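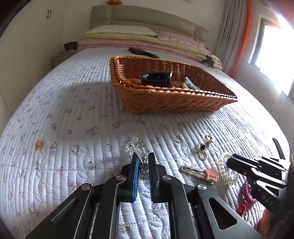

Bijoux, élastiques et barrettes : trier et nettoyer sans rien abîmer

Les petits accessoires s'encrassent plus vite qu'on ne le pense. La laque, la crème pour les mains, le parfum et la poussière forment un film gris qui ternit les perles et colle aux élastiques. Deux séances par an suffisent dans la plupart des maisons, une au printemps et une à l'automne.

Où s'installer

Il faut une surface claire et plane. Sur un parquet sombre ou un tapis à poils longs, un fermoir tombé est perdu. Un dessus-de-lit blanc bien tiré convient très bien pour le tri : les perles ne rebondissent pas et les pièces foncées se repèrent tout de suite. Pour le lavage, en revanche, on passe à la cuisine ou à la salle de bains, avec un torchon au fond de l'évier et la bonde fermée.

Le tri

Sortez tout, y compris ce qui traîne dans les trousses de toilette, les poches de manteau et la boîte à gants. Faites ensuite des tas par matière. Le métal d'un côté, le plastique de l'autre, puis le tissu, puis tout ce qui est collé ou monté sur fil. Les pièces dépareillées vont dans une soucoupe à part. Si la seconde boucle d'oreille n'a pas reparu à la séance suivante, récupérez les perles et jetez le reste.

Les perles transparentes

Ne les faites pas tremper si elles sont collées, car l'eau passe sous la colle et laisse un voile blanc. Un coton-tige à peine humide, une goutte de savon doux, puis un second coton-tige à l'eau claire. Séchez avec un chiffon à lunettes. Les perles enfilées se lavent à plat, jamais suspendues : le fil mouillé s'allonge sous le poids. Laissez sécher une nuit entière avant de ranger.

Les anneaux et barres argentés

Pour le métal argenté sans pierre, préparez 500 ml d'eau tiède avec deux cuillères à café de bicarbonate. Trempez cinq minutes, frottez avec une brosse à dents souple, rincez, essuyez. N'utilisez pas de dentifrice, il raye. Sur un bijou fantaisie, faites d'abord un essai au dos : si le coton devient jaune ou rosé, la couche est très mince et il vaut mieux s'en tenir au chiffon sec.

Les élastiques spirale

Ils se détendent à l'usage mais reprennent leur forme. Posez-les dans un bol, versez de l'eau très chaude du robinet et attendez que les spires se resserrent. L'eau bouillante marche aussi, mais elle ternit certaines couleurs. Égouttez, laissez refroidir sans les toucher et séchez dans un torchon. Un élastique fendu ou qui accroche les cheveux part à la poubelle.

Les brosses et les peignes

Retirez les cheveux avec la queue d'un peigne, puis coupez ce qui reste enroulé à la base des picots. Une brosse en plastique peut tremper dix minutes dans l'eau savonneuse. Une brosse en bois ou à coussin ne trempe pas : on mouille seulement les picots, tête en bas, et on la laisse sécher dans cette position. Le savon de Marseille râpé fait l'affaire. Nous avons aussi essayé le nettoyant Lanidix, qui rince bien mais sent fort pendant deux jours.
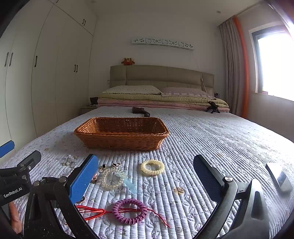
Vernovico, avril

Rangement : ce qui a tenu tout l'hiver

Nous avions comparé plusieurs façons de ranger les accessoires dans l'édition d'automne. Voici ce que nous gardons.

Le panier en osier reste le plus pratique pour le tout-venant. Choisissez-le assez bas pour voir le fond sans fouiller. Le seul défaut est le tressage : les petites pièces glissent dans les jours et les fils des tissus fins s'y accrochent. Un carré de coton coupé à la taille du fond règle la question. Comptez deux centimètres de plus de chaque côté pour qu'il remonte un peu sur les bords.

Les boîtes à compartiments Pudden conviennent aux boucles d'oreilles et aux bagues. Le couvercle ferme bien, mais les cloisons amovibles se déplacent quand on retourne la boîte. Un point de colle repositionnable dans les angles suffit.

Pour les colliers, la baguette à crochets fixée à l'intérieur d'une porte d'armoire est toujours la meilleure solution. La nôtre vient de la quincaillerie Kováčik. Prévoyez un crochet par chaîne. À deux par crochet, elles finissent nouées.

Entretien de l'osier

Dépoussiérez au pinceau plat et sec, en suivant le sens du tressage. Une fois l'an, passez une éponge bien essorée avec de l'eau légèrement salée, puis laissez sécher à l'ombre. Près d'un radiateur, les brins cassent. Si un brin dépasse, humidifiez-le, rentrez-le avec une aiguille à tricoter et coupez le bout en biais.

Défaire un nœud dans une chaîne fine

Posez la chaîne à plat sur une assiette, une goutte d'huile de cuisine sur le nœud. Écartez les maillons avec deux épingles, en partant du centre, sans tirer sur les extrémités. Lavez ensuite à l'eau savonneuse pour enlever l'huile.

Après le tri, secouez le dessus-de-lit au-dessus de la baignoire et pas par la fenêtre. On y retrouve presque toujours un fermoir.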